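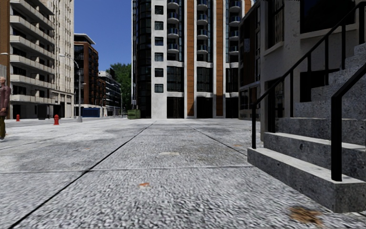 Company | Safety record

About Janberg

Last updated: 2026-10-12
Reading time: 2 min

Janberg writes and tests navigation software for sidewalk delivery robots. The company was founded by Armelle Poulain and Didier Lecomte, and its main product is Berau, a planner that chooses a walking-speed path along a sidewalk and decides when to stop. Most testing is done in a rendered city block before any code reaches a vehicle.

The May stop fault

In May a customer vehicle running Berau failed to stop for a pedestrian who stepped out from beside a stairway. The vehicle touched the person's shoe at low speed. There was no injury. The customer suspended service the same day and we withdrew the release.

Hugo Vasseur led the investigation. The log showed that the pedestrian had been detected on time. The track was then dropped for 6 frames when it passed behind a handrail, and the planner treated the space as free. A second defect kept the fault hidden: the test suite scored a run as passed if the vehicle stopped at any point, even after the required distance.

We replayed the case in simulation with changes to walking speed, clothing and light. Of 532 runs, 346 stopped within the limit. The rest did not, and most of those had a strong shadow edge or a post between the vehicle and the person. Sidewalks with stairs, hydrants and covered walkways are now part of the standard set, with pedestrians walking toward, across and away from the vehicle.

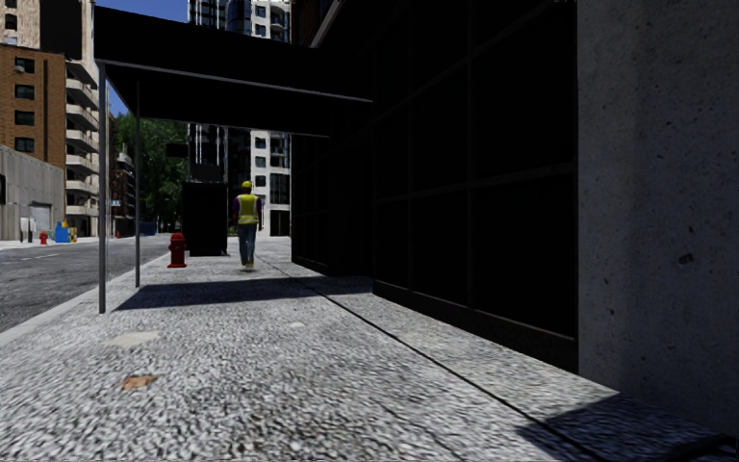
What changed

Berau now holds a lost track and slows until the space has been seen clear. Stopping distance is scored on every run. A release needs sign-off from Danica Halás, who heads safety and does not report to the development team.

One item remains open. The new rule causes unneeded stops next to dense railings, and Jérémie Arnaud's group is working on it. Fault reports from operators go to the safety desk and are logged on receipt.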